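Woven Baskets: Care and Ordering Questions

Can't find your answer? Write to Hằng Ninh at the Nillent shop desk. Mail is answered between 9 a.m. and 4 p.m.

What are your dark baskets made of?
The Drimell and Pasano baskets are synthetic rattan. The Marinho line is natural willow and needs different care, so check the tag before you wash anything.

How do I clean a synthetic rattan basket?
Shake out the crumbs, then wipe with a damp cloth and a drop of dish soap. A soft toothbrush works well along the rim, where dust settles between the strands. Rinse and let it dry upside down on a towel. Do not put it in the dishwasher.

Can I put bread or fruit straight into it?
Whole fruit is fine. For bread and rolls, use a cloth or paper liner. The weave is open, and crumbs will go through to the table.

Small gaps run through the walls and floor of a dark rectangular basket like this one. They let air move around the contents, but they also mean the basket won't hold sugar packets that have split, loose tea or anything else fine.

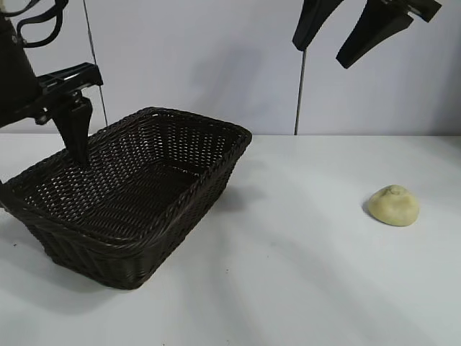
Do you sell liners?
Yes, in unbleached cotton, in packs of 2. They are cut for the rectangular Drimell and fold over the rim. Wash at 40 degrees Celsius and expect slight shrinkage the first time.

Will the basket scratch my table?
It shouldn't on a sealed or painted surface. On soft wood or high gloss, put felt dots under the corners — and lift the basket when you move it.

A strand has come loose. Can it be fixed?
Usually. Tuck the end back under its neighbor with a blunt knitting needle. Please don't trim it, as a cut strand tends to work its way further out. If the braid on the rim has opened up, send us a photo and Finbarr Gilmartin in repairs will tell you whether to mail it in.

Can cafes order in quantity?
Orders of 40 or more get the trade price. We can usually ship up to 100 from stock, except in December, when the limit is 80 per customer.

Can I return a basket I've used?
Unused baskets only, with the tag still attached. Liners can't be returned once the pack is open.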